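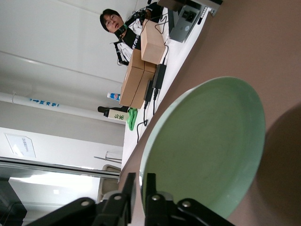

Besteck Dining Hall, Rudthorpe
Dining room and servery safety check
Checked by: Viktória Pap
Reviewed by: Barnabás Gulyás
Date: August 11, 2018

Mark each line OK, FIX or N/A. Write a comment for every FIX. Leave the sheet in the tray by the servery door when you are done.

PLATES AND GLASSWARE

1. Plates free of chips and cracks — OK
Went through the stacks on the lower shelf. Two side plates with rim chips thrown out.

2. Glasses free of chips — FIX
One rack came out of the washer with a broken tumbler in it. Whole rack pulled and rewashed. The rack has a bent divider and should be replaced before it goes back in use.

3. Stacks below shelf lip — OK

4. Shelf load labels in place — FIX
The 200 lb label on the back shelf has come off. Spare labels used to be in the office drawer but I could not find any.

TABLES AND CHAIRS

5. Tables steady, no loose legs — FIX
Table by the side window rocks. Tightened it by hand, needs a wrench. Same table as in April.

6. Table tops clean, no splinters or lifted edges — OK

7. Chairs sound — OK
Chair with the split seat is still in the hallway. Please have someone take it away.

8. Aisles clear to both exits — OK

FLOORS

9. Floor dry, mats flat — FIX
Mat at the dish return curls at one corner. Taped down for now. Tape will not last past a few moppings.

10. Wet floor signs available — OK
3 signs, all in the mop closet.

11. Cords off the walkway — OK
The Urban floor fan was plugged in across the servery opening. Moved it to the outlet behind the counter.

HOT HOLDING AND ELECTRICAL

12. Steam table cord and plug undamaged — OK

13. Plate warmer guard in place — FIX
Guard is on but missing a screw on the left side. Kurach serviced the warmer last spring and may have the right size. Do not use a longer screw, it will touch the element housing.

14. Outlets near sinks trip on test — OK
Tested both. The one by the hand sink is slow to reset but does reset.

15. Heat lamps shielded — N/A
Lamps are in storage until the fall.

FIRE AND EXITS

16. Extinguishers charged and tagged — OK

17. Exit signs lit — OK

18. Exit doors open fully — FIX
Side door drags on the threshold. It opens, but a person with a tray or a cane would have trouble. This should be done first.

REVIEWER COMMENTS (B. Gulyás)

Item 18: agreed, door goes to the top of the list. Until it is planed, prop it open during meals.
Item 13: warmer stays off until the screw is in. Switch tagged.
Item 5: if it rocks again after the wrench, take the table out of the room.
Item 4: labels ordered. Keep the back shelf to light items — napkins and paper cups only.
Items 2 and 9: up to $60 can come out of petty cash for the rack and the mat. Keep the receipts.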